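Tondetov Military Vehicle Collection
Vacancy: Vehicle Documentation Technician (tracked and wheeled armor)

Reference period: fixed term, 9 months, with possible extension
Location: Arholm depot, with regular work at the Ostlow storage site
Reports to: Head of Collections
Posting date: 13 Dec 2023

The Tondetov collection holds armored and soft-skinned military vehicles, towed artillery, engineer equipment and a large stock of loose parts. The paper records were kept by several previous owners and do not agree with each other. The technician will bring the vehicle records to a single standard before the collection's catalog is published in July.

Scope of work

The post covers 800 catalog entries. Of these, 700 are for components held in racked storage at Ostlow: road wheels, track links, sights, radio mounts, hatches, gearbox assemblies and similar items. The remainder are complete vehicles, gun carriages and trailers, most of them at Arholm.

For each complete vehicle the technician will:

- locate and record hull, chassis and engine numbers, including numbers that have been overpainted or ground down
- establish the production variant from fixed features such as hatch layout, exhaust routing, suspension stations and weld pattern
- record all later changes, separating factory rebuild work from field repair and from restoration
- photograph the vehicle from the standard positions in the collection's manual
- measure overall length with gun forward, hull length, width over fenders and height to turret roof
- note paint layers and markings where these survive

Component entries are shorter. They require a part number, dimensions, condition grade and a statement of which vehicle types the part fits. Where a part cannot be identified, the entry is marked as open and passed to the reference group with photographs.

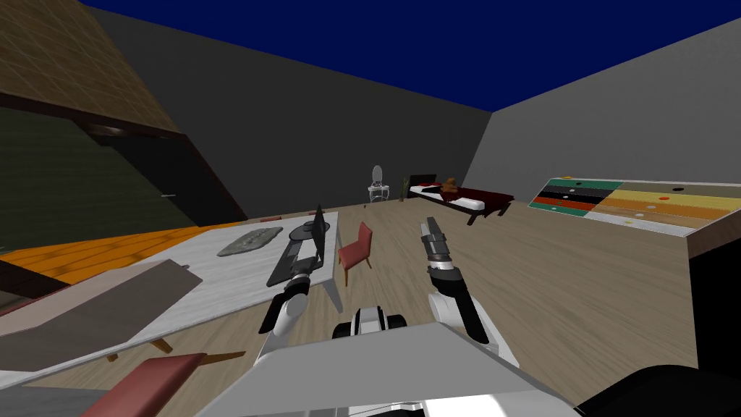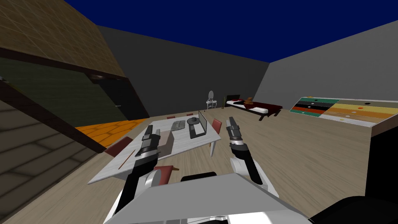
Records are entered in the collection's own database, Meireles. No prior knowledge of it is expected. Training takes place in the first two weeks. Applicants should be used to structured data entry with controlled terms – free text is limited to the remarks field, and remarks are reviewed before release.

Required

- Working knowledge of post-1945 armored vehicles and self-propelled artillery, enough to tell major variants apart without a reference book
- Experience in one of the following: museum documentation, military vehicle maintenance, technical publications, heavy plant inspection
- Ability to read engineering drawings and parts catalogs
- Reading knowledge of Cyrillic script. Fluency in a language that uses it is not needed
- Full driving license
- Physically able to enter and leave vehicles through crew hatches and to work inside closed compartments

Useful

- Experience with radium-painted instruments and the rules for handling them
- Knowledge of deactivation standards for gun barrels and breech blocks
- Reading knowledge of German, Czech or Polish
- Basic photo processing, including lens correction and color targets

Conditions

Full time, day shift. Both sites are unheated outside the offices. Coveralls, boots, gloves and headlamps are issued. Travel between Arholm and Ostlow is by collection vehicle and counts as working time. The post does not include driving the tracked vehicles, and no restoration work is to be done under this contract. Faults found during inspection, such as fuel leaks, seized hatches or failed floor plates, are logged and left alone.

Some files on former owners are confidential. The person appointed will sign the standard access agreement before starting.

How to apply

Send a résumé and one sample of technical writing, no longer than two pages, to the collections office at Arholm. The sample may be an inspection report, a catalog entry or a parts description. It need not concern a military vehicle. Remove any information that you are not free to share.

Shortlisted applicants will be asked to complete a practical test at Arholm. The test consists of one vehicle and a tray of unmarked components. Reference books are provided – phones are not permitted in the test area. Travel costs are repaid on presentation of receipts.

Applications by mail should be marked "Documentation Technician" on the envelope.

Recent items

Ostlow storage site: revised delivery hours
Track link identification sheets, second edition
Call for loans: bridge-layer manuals and wiring diagrams
Vacancy: Workshop Storekeeper, Arholm
Meireles database: list of controlled terms for turret fittings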